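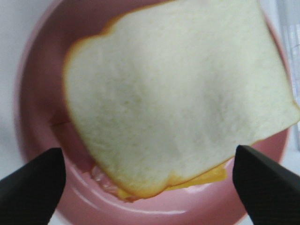 Home Guides Shop Floor Contact

How to log a weld repair before the inspector finds it

Open the Haugland repair sheet and enter the frame number first. The form will let you skip it, then lose everything you typed.

Grind the defect out to clean metal and measure the cavity. Anything deeper than 8 mm goes to Gilberto Correa, who will sigh and sign it.
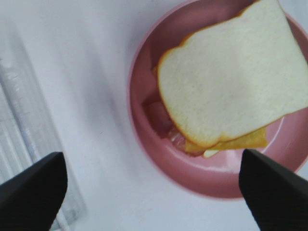
Preheat to 80 °C, checked with the contact probe – a palm on the plate is a tradition, and the burn unit knows it well.

Weld, let it cool, then book ultrasonic testing under code 406. Write the booking number on the steel in paint marker. Chalk lasts until the first drizzle.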